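How Does a Robot Learn a Job?

By Arnaldo Pacheco
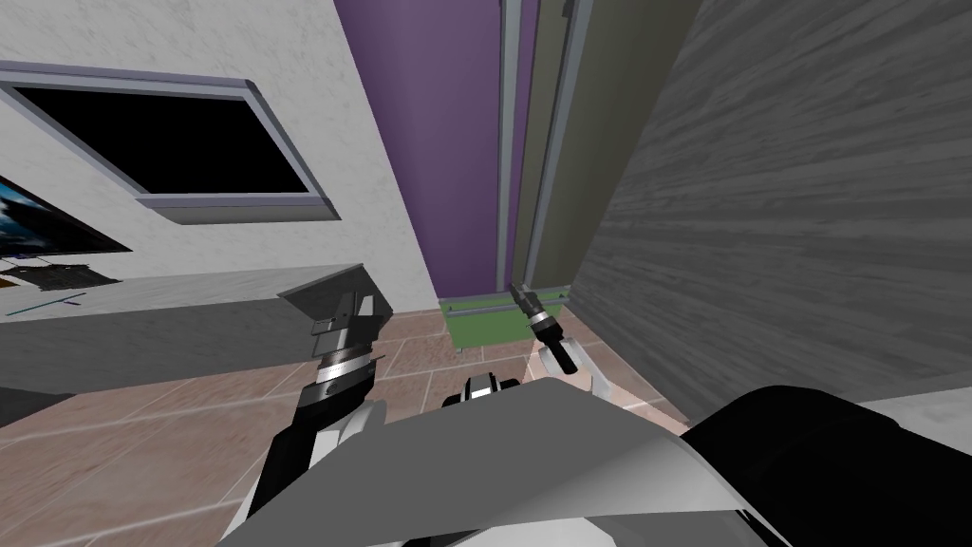 A robot in a computer-made room. Its left gripper is over the edge of a long gray countertop.

Imagine that you want to teach a small cousin to close a lunch box. You can explain it with words, but it is much easier to take the cousin's hands and do it together. With robots we can do almost the same. We show the job, and the robot keeps a record of it.

There are two common ways to show.

The first way is by hand. A person holds the arm of the robot and moves it softly along the correct path. The motors become loose for this, so the arm does not fight against the person. Inside every joint there is a sensor, and it writes down how much the joint is bent. A joint is like your elbow or your wrist.

The second way is by remote control. The person does not touch the robot. The person moves a controller, or a pair of small arms on a table, and the robot copies the movement. This is called teleoperation. "Tele" means far, and the robot can be in another room or even in another country.

The robot can also live only inside a computer. Such a place is called a simulation. It has walls, a floor and doors, but all of them are drawn by the computer. If the robot bumps into a door there, no real door is broken, and we can start again.

At our learning club we have a practice robot with the name Isik. Last August the children wanted to teach it to put a cup on a shelf. Each time that we show the job from start to end is called one demonstration. We made 200 demonstrations, and 62 of them we had to throw away, mostly when the cup fell down. My own first 3 were all bad. I moved the controller too fast, and then I forgot to open the gripper.

Why do we need so many? A cup does not always stand in the same place. If the robot sees only one place, it learns only this one. So we moved the cup a little before each try.

After this, a computer program studies all the good demonstrations. It looks for what the robot saw and which movement came next. Then the robot tries alone, and we watch with a hand near the stop button.

Try it at home: close your eyes and let a friend guide your hand to a spoon. Then do it again without help. Was it difficult? Now ask the friend to move the spoon.

Contact: Gellico Learning Club | © Gellico | Back to top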